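The Laundry Helper You Can Hire by the Month
By Chi-keung Lui
October 25, 2019

For 16 years I have written about machines for the home, and most of them could do one job only. The Gravix, from the small firm Humard, wants to do the boring part of several. You do not buy it. You hire it for three months or more, and a technician comes to set it up and teach it your rooms.

I visited the Humard test hall in Prorinura, where the laundry program is being prepared for customers. It has been in trial since June.
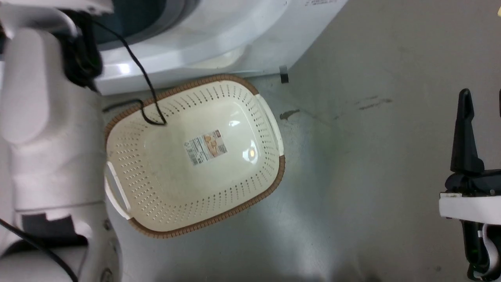
3 min read

The basket is the plain kind, cream plastic with a brown woven-look rim and a handle at each end, and the product label is still on the bottom. I was glad to see this. Many firms show their robots with special objects that no family owns.

Ms. Namboodiri, who leads the training, told me that a new basket takes nine practice runs before she trusts the arms with it. Cables are what worry her more – a long black one was hanging into the basket while I stood there, and she wants them kept shorter on the customer version.

My own complaint is the size. The white arms are smooth and pleasant to look at, but they are large, and my laundry room at home is 26 square feet. Humard says a slimmer model is planned. I would wait for it.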